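20/07/2026
Workshop notebook, small bench room

Day two of the Great Tidy. Nkechi has gone through yesterday's page and written "define tidy" in the margin, in pen, so I shall try to be more precise.

Where we'd got to: the three drawers under the window are empty, wiped out and relined with the brown paper from the Briggs delivery. Everything that used to live in them is in the two big crates by the sink, which nobody is to put tea on. The drawer that sticks still sticks. Rubbed a candle end along the runners and it now sticks more quietly.

Sorting rule as agreed with Temitope: if you have used it this July, it stays at the bench. If you haven't, it goes in the labelled tubs on the shelf. If you can't say what it is, it goes to Normand, who will say it is useful, and then it goes in the labelled tubs on the shelf.

Found so far in crate one:
- the good tweezers, blamed on Uchenna since spring. Apology owed.
- 16 hex keys, of which one pair are the same size and the rest appear to come from different planets
- half a tape measure (the wrong half)
- an instruction leaflet for a Jimlow heat gun. We do not own a Jimlow heat gun.
- rubber bands, perished, welded into a sort of biscuit
- 69p in coppers, now in the biscuit tin, along with the promise of actual biscuits

The plates. I should write down how this came about before someone throws them out. We used to have proper parts trays, grey, with ridges, and everything small fell into the ridges and stayed there. Garba brought in some old picnic plates as a stopgap and they are better in every way. Things don't roll off, you can carry one across the room without thinking about it, and you can see a lost screw on pink from the doorway. The parts trays are under the sink catching the drip.

So the bench now works on a plate system. Marking things go on the plate. Long things and sharp things go on the table to the right of it, where you can see which end is which before you grab them. I had this the other way round at first and there was a short disagreement between me and a craft knife. Plaster box is refilled.

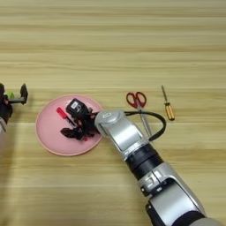
Plate system, pink plate: red marker on it, scissors and amber-handled screwdriver out to the right.

Notes on the above, mostly for Garba.

Marker. Red is for "cut here", black is for labels. Please stop labelling tubs in red. I spent part of this morning looking at a tub marked CABLE TIES and wondering where I was meant to cut it. Caps on until they click. We have three dead reds in the bin already and I refuse to order more from Leren in a pack of 16 when we only ever lose them one at a time.

Scissors. The red-handled pair is for paper and tape. There will be a second pair for everything else, meaning wire, carpet, the plastic round the Brinari boxes and whatever it was Uchenna did to that lampshade. Until the second pair arrives, use the snips. The snips are hanging on the nail. If the snips are not hanging on the nail, look at your own hands first.

Screwdriver. This is the one with the see-through handle that everybody reaches for, including to open paint. It is not for opening paint. There's a spoon for opening paint. I've tied the spoon to the paint shelf with string, and someone has already untied it.

The table itself came up well. Warm water, drop of washing-up liquid, wrung-out cloth, along the grain. Tried a bit of oil on the underside to see the colour and liked it, but Temitope pointed out that we'd have to keep everything off the top for a night, and we all looked at the crates and went quiet. Leave it till the autumn.

Labels: ran out at M. Anything after M is currently on a shelf arranged by mood.

Still to do
- crate two (Normand to be present, but seated)
- find lids for the tubs, or tubs for the lids
- tighten the vice. With what, see crate two.
- ask Nkechi whether string counts as consumable or furniture
- second plate for pencils, if Garba's picnic set runs to it
- new washer for the tap, after which the grey trays can retire

Later: the spoon is back. It has been bent. N.O. has written "tidy?" next to this too.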